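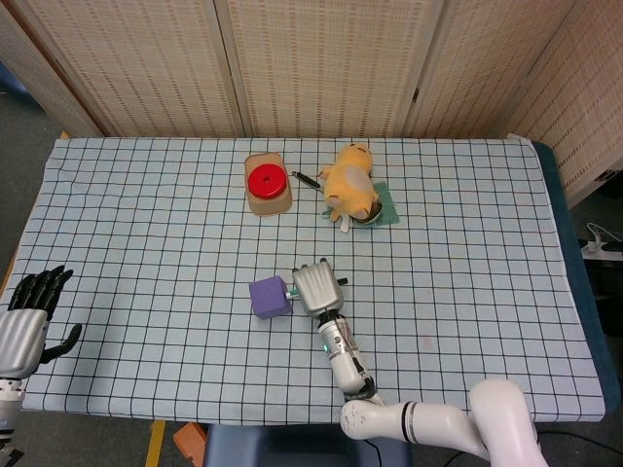

The Estate of Aunt Vi

The will said everything on the table was to be divided between the two nephews, and it said nothing else, so Takeshi Sasaki and Tamer Karaki sat down on either side of the checked blue cloth and looked at what they had inherited.

"I thought there'd be a house," said Tamer.

"She rented," said Takeshi.

The lawyer from Fellex had gone out to move her car. She had left them a form with 46 lines on it, of which they were going to need very few.

"I'll take the bear," said Tamer.

"How do you know it's a bear?"

Tamer considered the yellow animal, which was lying on its side on a green mat like a guest who had stayed too long. It had round ears and a pale belly. "What else would it be?"

"She was 97. It could be anything."

They wrote down "animal, yellow." Takeshi then claimed the purple cube, mainly so that Tamer couldn't have it. It was foam. He had been hoping, privately, for the Rolholm shares.

"That leaves the box with the red lid," said Tamer.

Neither of them reached for it. All through their childhood in Zakgate, Aunt Vi had kept a box, and all through their childhood they had been told to leave it alone. One August Tamer had got as far as touching the lid, and had been sent to stand behind the room divider until supper. He glanced at the divider now. It still had its rows of little brown holes, through which he had watched Takeshi eat both desserts.

"You open it," he said.

"You're older."

"By two minutes."

"She always said you were the responsible one."

"She told me that was you."

They thought about this for a while. Then Takeshi picked up the black pen, and on the next line of the form he wrote "box, contents unknown, to be held jointly," and they both signed.

"Who gets the pen?" said Tamer.

The lawyer, coming back in with her keys, said that it was hers.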